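Bramard Kitchen Set - README and data card

What this is

Bramard Kitchen Set is a collection of simulated kitchen episodes. We made it at Nimarura, where we operate the staff kitchens of office buildings, to prepare the introduction of a cleaning and tidying robot in the kitchen at our Britholm site. The set has 3,158 episodes in 228 room variants. Each episode has a task sentence, the rendered views, the joint positions and a result flag.

The robot is not meant to cook. Its planned work is the end of the day: closing what was left open, turning off the water, bringing cups to the sink side and wiping the counter. Today this work is done by the kitchen staff after the lunch service, and again in the evening.

Why we publish it together with notes on work

When we first showed the plan to the kitchen staff, the questions were mostly not technical. They wanted to know who answers when the robot leaves the water on, and whether the evening hours would be cut. We think that a person who trains a model on this data should know these questions too, so we keep the answers in the same file.

The evening shift at Britholm keeps its hours for the whole trial. The time which becomes free goes to stock checking and to preparation for the next morning, two tasks that until now were done in a hurry. The staff may stop the robot at any moment, and they do not have to write a reason. After the trial the shift plan will be discussed again with them, and we can not promise today what the result will be.

How the rooms were made

The starting room follows a plan of one counter with cabinets. From this plan we changed wall surfaces, cabinet colors, the counter top, the shape of handles and the direction of light. Colors are sometimes stronger than in a real workplace, and this was wanted - a model that has learned only our real kitchen fails when somebody paints a door.
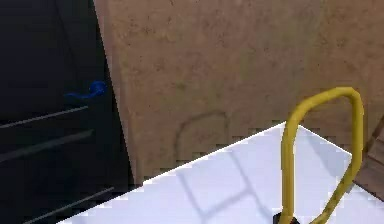 Rendered view with a yellow arch over the white countertop and a blue handle on the dark cabinet.

Many views are low in detail, and the edges can look like stairs. We did not smooth them. If you need sharp textures, this set will disappoint you.

Task sentences

The sentences were written by the kitchen staff in their own words and then corrected only for spelling. For this reason the same task can be called "shut the cupboard", "close the door on the left" or "door please". Please do not unify them before training. The people who will speak to the robot are the same people who wrote the sentences, and they will not learn a special language for it.

Splits

The training part contains everything except 500 episodes, which are kept for testing. No room variant appears in both parts. The split lists are in plain text files, with one episode name on each line.

Known problems

- Water is not simulated. A tap task is counted as done when the lever reaches its end position.
- Shadows on the counter can be heavy, and in our trials the wiping policy sometimes treated them as dirt.
- In 2 room variants the cabinet door passes through the wall when it is fully open. They are marked in the notes column.
- There are no people in the rooms. The set can not teach a robot how to behave when a colleague is standing at the sink, and it should not be used to claim this.

Use

Research and teaching are free. If you want to use the set to plan the staffing of a real kitchen, please do not take the success rate as a measure of how many hours can be saved. The rate says nothing about the walking, the talking and the small repairs which fill a shift.

Changes

Version Chuang, October: new handle shapes, corrected result flags for the drawer tasks, task sentences from the evening shift added. The older flags are kept in a separate column, so that earlier results can still be compared.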